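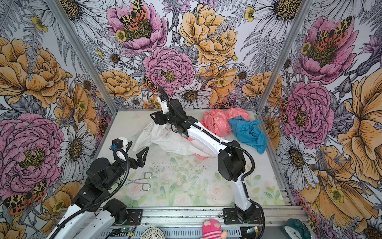
Two arms, one pile of cloth. Open day at Trosalis, second floor.

1/ Spent most of Monday at the Trosalis open day in Lokadberg. Posting my notes as a thread for the people who asked. It's about the cloth handling table, because I stood there longer than anywhere else.

2/ The table is called Rana. Two arms bolted to a rail along the front edge, cloth in a heap on the table, flowered walls on three sides. Visitors stand behind a rope and watch over the rail.

3/ The task is sorting. Pull one piece out of the heap, put it down by itself, go back for the next. Folding is a separate project and they weren't showing it.

4/ In the photo the right arm has its gripper down in the white cloth. The left one is open and waiting. There's a coral-pink piece partly under the white one, and that pair gave them the most trouble all morning. The gripper would close on both layers and lift them together.

5/ Fadi Nasrallah ran the morning session. He said two layers in one grip is their most common failure by a wide margin. Second is letting go too early.

6/ When it picks up two, the other arm is supposed to come in, take the lower piece and pull. I saw that work several times. I also saw both arms stop and wait until Fadi pressed reset.

7/ Numbers from the sheet on the wall: 1,088 recorded picks since October, 306 of them with both arms on the same piece. I asked what share of those were clean. He said they're still going through them and he didn't want to give me a figure.

8/ It's slow. One piece took around 15 seconds from reaching in to letting go. A person would have the whole pile apart in that time. Fadi said speed is turned down when there are visitors in the room – I believe him, but I can only report what I saw.

9/ Somebody asked about the wallpaper. Answer: they change the walls and the table cover every so often so the system doesn't get used to one plain background. The table cover has roses on it too, very pale. Pink garment on the table, pink flowers behind it. Harder than a gray bench.

10/ There's a pair of wire tongs lying on the table in my photo as well. I didn't ask about them and I should have. If anyone from Trosalis reads this, let me know.

11/ Afternoon was Tarek Hijazi from Hadilari, who are paying for part of the work. They run linen service for hotels. He talked for half an hour, mostly about what arrives in the bags: wet towels, napkins knotted together, now and then a phone.

12/ His point was that the machines for washing and ironing are fine. The hand work is at the front, where people stand and separate the pile. He has 7 people on that at one site and trouble keeping the jobs filled.

13/ I asked him when he expects to have one of these on his floor. He said he isn't planning around a date. Wet cloth hasn't been tried on Rana yet, and most of what he handles is wet.

14/ Practical stuff for anyone going to the next one: sign in at the side door, the front is locked. Elevator was out, so stairs. Coffee is on the ground floor only. You can take pictures on the second floor but not on the third.

15/ Next open day is in October, no day set yet. I'll go if they have the wet cloth running. Slides from Tarek's talk are supposed to go out by email to everyone who signed in – I'll add the link under this post when I get them.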